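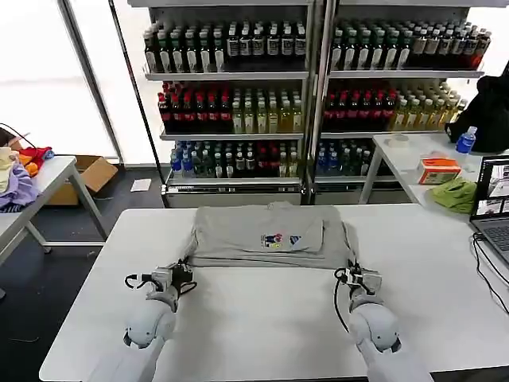
Figure 3. Both arms at the near edge of a folded shirt.

Section 5: Setting Up the Folding Station

Welcome back! If you have worked through the first sections of this handbook, you know how to wake the arms and how to put them to sleep again, and you have signed the safety sheet. Now we get to the part most new members of the Drurunside student robotics club come for, and that is teaching a pair of arms to fold a shirt. Please take your time with it. Folding looks like small work, but cloth slides and bunches and does what it pleases, and a careful set-up will save you a whole afternoon of grumbling.

You will need two people, one to run the program and one to stand by the stop button. Swap places whenever you like, as long as both places are filled while the arms have power.

Getting the table ready

1. Clear the middle of the main table. The laptop stays on the right-hand side with its cables, and everything else (drinks, tissues, tape, your phone) goes on the side table.

2. Wipe the white top with the green cloth and let it dry. Marks that won't come off are harmless, so please don't scrub them with anything rough.

3. Follow each arm's cable with your finger, from the wrist down. There should be a soft loop at the wrist with enough slack for the arm to turn. If a loop is pulled tight, tell the team lead before you switch on.

4. Open the Primeck program on the laptop and wait for the camera windows to come up. Wave a hand over the table and look for it in each view. If a window stays black, close the program and start it again, and give it a good minute before you decide something is broken.

CAUTION: Keep long hair, lanyards and hoodie strings away from the wrists. Never reach between the arms to straighten a shirt while they have power, even if it only needs a little tug. Press stop first, every time!

Choosing and placing a shirt

5. Take a shirt from the pile on the small table by the window. Start with a plain cut and a soft fabric. The gray ones with the little colorful print are a nice choice for beginners, as the print helps you tell at a glance which way round the shirt is lying.

6. Lay it in the middle of the table and smooth it from the center outward with flat hands. For a full run, begin with the shirt open. For a finishing run, fold it by hand first and let the arms tidy the edges. 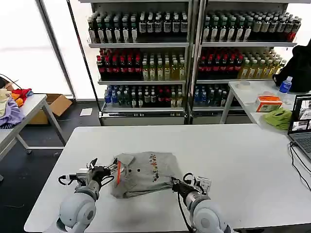

7. Step back, say "clear" out loud, and wait for your partner to say it back to you. It feels silly on the first Tuesday and perfectly normal by the third.

8. Set the speed to 5 and press Start. Please leave the speed alone until you have had 3 clean folds in a row. I know it is slow. It is meant to be slow, and you will learn a great deal from watching how the cloth moves when it has the time to do so.

Running a fold

9. Watch the cloth first and the arms second. A good hold takes both layers and keeps them together through the turn. A poor one takes only the top layer, and then you get a wrinkle that travels right across the shirt. Collars and buttons deserve some extra patience, because the fabric there is thicker and

springs back after it has been pressed.
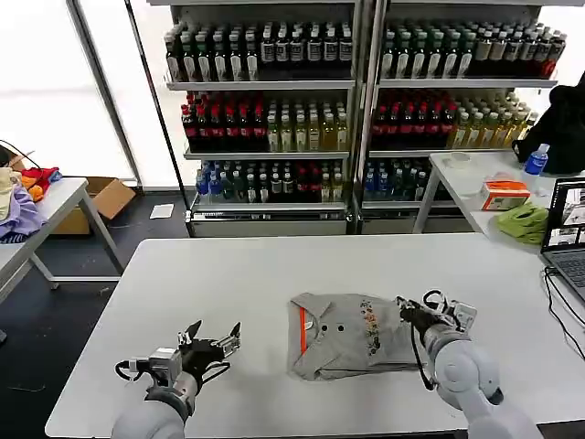 If one hand is holding while the other waits off to the side, give it a moment before you reach for the stop button. The program often works one side at a time, and a pause between moves can feel much longer than it is.

10. When the arms have gone back to rest, press Stop and only then pick up the shirt. Write a line in the logbook: which shirt, which program, and what you saw. "Left corner slipped" is a useful note. "Bad" is less so, though we have all written it.

NOTE: Program 396 is the one for loose lower edges. It takes the bottom of the shirt on both sides before it folds, so leave plenty of bare table in front of the shirt.
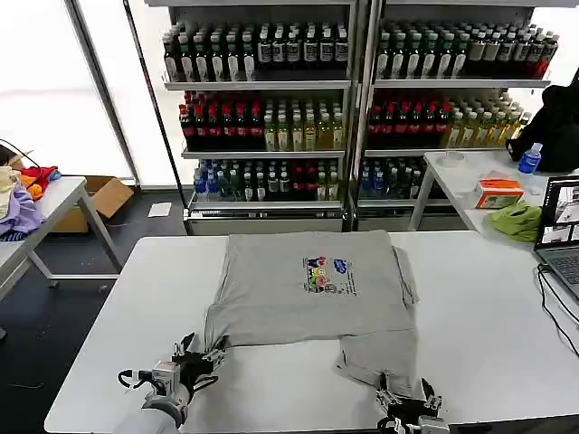 Figure 4. Lower part of the shirt held on both sides.

11. Shake the shirt out and go again. Each pair has a goal of 100 logged folds by June, and the messy ones count just as much as the neat ones.

If you get stuck, leave the shirt where it is, press Stop, and come and find me or leave a note in the logbook. Section 6 covers changing the hands.

Danylo Hladun, club coach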